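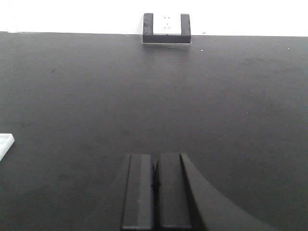
According to one visitor, reading the notice in the lobby, the open day was expected to be "mostly brochures." The same visitor asked later in the afternoon whether the demonstration would be repeated in December. Staff at the Killis laboratory in Prirport confirmed that it would, provided the bench remains available.

The open day was held on 4 Jun 2021 and centered on Ratovix, the laboratory's project on automated handling of tubes and small vessels. Between two of the sessions, the project lead agreed to answer questions on the work and on the public's response to it.

"The task we show is a modest one," the project lead said. "A tube is gripped, carried and set down. People handle tubes like these all day and give it no thought. For a machine, each part of that task has to be worked out."

Asked why the laboratory had chosen to show ordinary bench work, the lead referred to earlier visits at the Parri site, where guests had watched a recorded presentation. "They were polite, and they asked very little. When the equipment is in front of them, they ask about everything: what it costs to run, how it is cleaned, who is responsible when a tube is dropped."

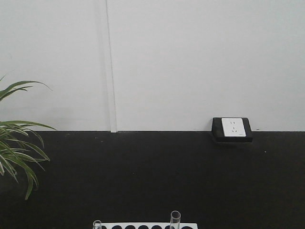
The last of these questions, the lead continued, is taken seriously. Every attempt is entered in a log, including those that fail. Before the open day the log held 2,440 attempts, of which 1,682 were accepted without correction by an operator. "I would like that second figure to be higher. I also think visitors should be given both."

The project lead was cautious on the subject of staffing. Ratovix is intended for the repeated transfers that technicians at Killis say they would gladly give up, and no post has been changed as a result of it. "We were asked that in both sessions, and the answer was the same in both. Planning for next year has not started, and I will not guess."

Clear tubes remain a particular concern. Their walls reflect light, and whatever lies behind them shows through, so the camera may not find the edge easily.
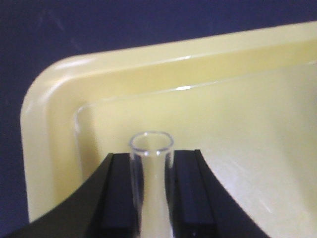

A clear tube held in the gripper at the Ratovix demonstration, Prirport.

"A colored tube would make our work easier," the lead said, "but the technicians need to see what is in it."

Registration for the December session will be handled by the Killis front office. Groups from schools are asked to write in advance.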